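[mendmont-dev] Re: Notifications from the wrong profile after a fast switch 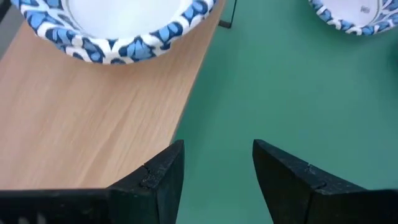 The leak is in the notification queue and not in the lock screen, so I would leave the lock screen code alone for now. Mendmont keeps one queue per profile, and each queue entry carries a profile handle that is assigned when the profile is started. The handle is a small integer and gets reused. If you stop the guest profile and start another one, the new one can be given the handle the guest just gave up. From the point of view of the drawing code the two are then like a pair of paper bowls with the same sort of blue-and-white pattern on the rim: fine as long as you remember which one you put down where, and no help at all if you look away for a moment. The drawing code does look away, for as long as the switch animation runs.

Details below, with Edmund's message quoted in pieces.

On September 5, 2021, Edmund Bielecka wrote:

> I can reproduce issue 678 on a Falledico tablet with the
> current test build. Steps:
>
> 1. Owner profile is active. Start the guest profile.
> 2. In the guest profile, open the mail program and leave
> it checking for new messages.
> 3. Switch back to owner, remove the guest profile, and
> create a new one right away.
> 4. Switch to the new profile before the progress ring
> has closed.
>
> In the new profile the shade shows the sender and subject
> of mail that belonged to the old guest. Tapping the entry
> does nothing. It goes away by itself after a while.

Thanks, these steps work here too. The step that matters is the last one. If you wait for the ring to close, the old queue has been flushed and there is nothing left to show. The ring is tied to the animation, which has a fixed length of 400 ms, and the flush is started at the same moment but runs at background priority. On a lightly loaded device the flush wins. With a mail check in progress it loses fairly often.

The entry does nothing when tapped because the tap target is resolved against the new profile's package list, and the target isn't there. So the contents can be read but not opened. I would still treat it as a privacy bug. A subject line is enough to cause trouble on a tablet that is passed around a family or a front desk.

> I first suspected the lock screen, since it has its own
> copy of the last few entries. I turned that copy off in
> the build settings and the entry still appeared, though
> it seemed to happen less often. Could there be two bugs?

I think there is one bug, and turning off the copy changes the timing. The lock screen copy is made on the same thread that does the flush. With the copy disabled, the flush starts a little sooner and wins more of its races. Please turn the copy back on for any further tests, or our results will be hard to compare.

You can check this without rebuilding. Set the log level for the queue service to verbose and look for the lines that begin with "flush begin" and "flush end". If "draw first" for the new profile falls between them, the entry will appear. If it falls after "flush end", it will not. I have not found a run that goes against this.

> Proposed fix: hold the new profile on the progress ring
> until the queue service reports that it is done. I have
> a patch for this, 216 lines including tests. It depends
> on the Kozłowski patch for ordered shutdown, which I
> believe is still waiting for review.

I would prefer not to do it that way, for these reasons.

Holding the ring makes a visible part of the system wait on a background service. If the service hangs, the user is stuck between two profiles with no way back. You could add a timeout, but when the timeout expires you have to choose between showing the new profile anyway, with the leak, and going back to the old profile, which may no longer exist. Neither is good.

The Kozłowski patch is a bigger change than this bug needs. It touches the shutdown order of every per-profile service, and the last review left open questions about alarms and about downloads that are paused when the profile stops. I would like to see it merged eventually, but I don't want a privacy fix to wait for it.

What I suggest is to stop relying on the reused handle. Each profile already has a serial number that is written when the profile is created and is never given out again, even after a factory reset of the guest area. The account code uses it. The storage code uses it. The notification queue is the only large consumer that still uses the handle, and as far as I can tell from the history that is because it is older than the serial number.

The change would be:

- Store the serial number in each queue entry next to the handle.

- When drawing the shade, compare the serial number of the entry with that of the active profile. If they differ, skip the entry and write a warning to the log.

- Do the same in the lock screen copy and in the history page.

- Leave the flush as it is. It then becomes a matter of freeing memory and no longer has anything to do with correctness.

The entry grows by 4 bytes. The on-disk format of the history page has to get a new version number, because old entries have no serial. For those I would drop the entry on first read after the update. People lose their notification history once. I don't see a safe way to guess the right serial for an old entry, and a wrong guess brings back the same bug in a form that is harder to find.

> One more thing. The Gemport sync client posts its own
> status entries as "all profiles". Would those be affected
> by a stricter check?

Yes, and this is the part I am least sure of. Entries marked "all profiles" have the handle set to -1, and there is no matching special value for the serial number. Zero is free, since real serials start higher, and I would use that. But the Gemport client does not go through the normal posting call. It writes to the queue with the old batch interface, and the batch interface fills in the handle itself. With my change and no other work, its entries would carry the serial of whichever profile was active when the batch was sent, and they would disappear on the next switch.

There are two ways to handle it. We can change the batch interface so that a handle of -1 always gives a serial of zero, or we can ask the client to move to the normal call. I would do the first now. It is a small change in one function. The second can be filed as a separate issue for whoever looks after the client.

While reading the batch code I also noticed that it does not check whether the caller has permission to post to all profiles. The normal call does. I don't think any installed program takes advantage of this, because the interface is only reachable from system packages, but it should be fixed in the same place. I'll put it in its own commit so that it can be backported by itself.

Testing: your steps are a good basis, but they depend on hitting a short window by hand. For the automated test I would add a hook that delays the flush until the test lets it go. Then the order is fixed and the test fails every time on the old code. A hook like this already exists for the download service and can be copied with few changes. Could you look at that part? You have the tablet at hand and I only have the emulator this week, where the animation timing is not to be trusted.

I also need someone to confirm the behavior with more than one guest profile running in the background. The limit was raised in August and I have not gone through the places that assumed a single guest. The queue service looks safe on reading, the history page less so. It sorts by handle before it sorts by time, and I can't see what that was meant to do.

Please keep your ring patch in the branch for now. The tests in it are useful in any case, and two of them should pass without changes once the serial check is in. The one that measures how long the ring stays up should be left out.

I'll post the first version against the current test build, with the format change as the last commit in the series.

--
mendmont-dev mailing list
To unsubscribe, send a message with the word "unsubscribe" in the subject line to the list request address.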